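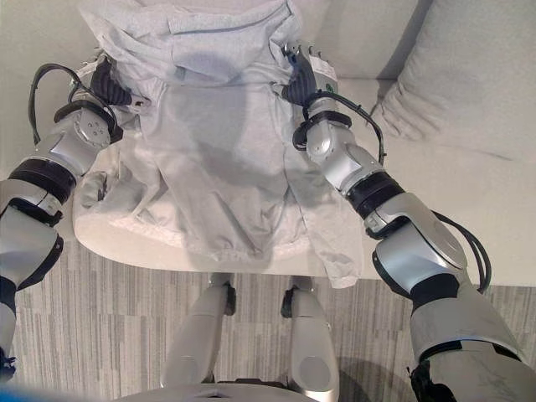 Progress report to the Okach Fund
Polling Access and Voter Information Project, Ciltance County
Covering January through June

We are halfway through the grant and there is a lot to tell you. The short version is that the first two goals in our proposal are met, the third is moving, and the fourth has been pushed back to the fall on purpose. The longer version follows, in the order of the goals as you numbered them in the award letter.

Goal 1: A plain-language ballot guide

The guide for the spring municipal election went out on time in both towns, Vulis and Polák. We printed 1,312 copies, and every one of them left the office before early voting opened. They went to the two public libraries, the senior center, the bus depot, the community college and a handful of laundromats and barber shops that asked for a stack. The college asked for a second box within days, which was a lovely surprise!

Each guide ran eight pages. It listed every race on the ballot, what the office does, how long the term lasts, and the candidates' own answers to five questions. We sent the same five questions to every candidate on the same morning and gave them all the same deadline. Answers were printed exactly as received, up to the word limit, in the order the names appear on the ballot. Three candidates missed the deadline and their spaces say "No answer received." One of them was unhappy about it and called us, and we explained the rule, and the answer was added to the web version that afternoon with the date it came in. We plan to keep doing it that way.

The page people liked best, going by the comments we got back, was the one explaining the Vulis drainage bond. The official wording is a single sentence of more than a hundred words. We rewrote it, had the county clerk's office check it for accuracy, and put the official text and ours side by side.

Goal 2: Candidate forums

We proposed two forums and held two. The Vulis forum was in the high school auditorium and the Polák forum was in the old grange hall, which has wonderful acoustics and not nearly enough parking. Combined attendance was 396, taken from the sign-in sheets at the door. Some people walked past the sheets, so the true number is a little higher, but we would like to report only what we can show.

Every candidate for mayor and council was invited by letter and by email, with no polling threshold and no fundraising threshold. That mattered to us a great deal. It made for a crowded table in Vulis, where seven people shared four microphones, and the evening ran forty minutes over. Hardly anyone left! Audience questions were written on cards and sorted by topic, and the moderator drew from each pile in turn.

What we would change: start earlier, cut opening statements to one minute, and rent more microphones. Sign language interpretation was in place at both forums. Spanish interpretation was in place only in Vulis. The interpreter for Polák canceled that day and we had no backup. We now have a second name on the list for every event.

Goal 3: Rides and polling place access

This is the goal that is underway. We visited all eleven polling places in the county with a tape measure, a level and the state accessibility checklist. Seven met every item. Four did not, and the problems were mostly small ones: a missing sign, a door that was too heavy, a ramp with a lip at the bottom. We gave the findings to the clerk's office in March and three of the four have been fixed. The fourth, the ramp at the Polák fire station, needs a contractor and is on the town's list for August.

The ride line opened for the last week of early voting and for election day. It was quieter than we hoped. Callers told us they had learned of it only a day or so before, so in the fall we will print the number on the cover of the guide and on the reminder postcards.

Goal 4: Student election clerks

Training for high school students was planned for spring. The state changed its rules on minimum age and hours in February, and the new forms were not ready until May. With your program officer's agreement we moved the training to September. Both high schools are still in, and one has already given us a classroom and a late bus. We are very excited about this one.

Budget

Spending is on track. Printing came in $1,000 under the estimate after we switched to a lighter paper, and we ask your permission to move that amount to postage for the fall postcards. Interpretation cost more than planned and will do so again. No other line is off by more than a few dollars. Receipts and the full ledger are attached as Appendix B.

Next six months

July: survey of guide readers, results to you by the end of August
August: follow-up visit to the Polák fire station ramp
September: student clerk training, questions sent to candidates
October: guide printed and delivered, forums in both towns, ride line opens two weeks earlier than in spring
December: final report

Appendix A has the forum rules and the five candidate questions. If you would like printed copies of the spring guide for your board, please tell us how many and where to send them. We kept the print files and can run more within a week.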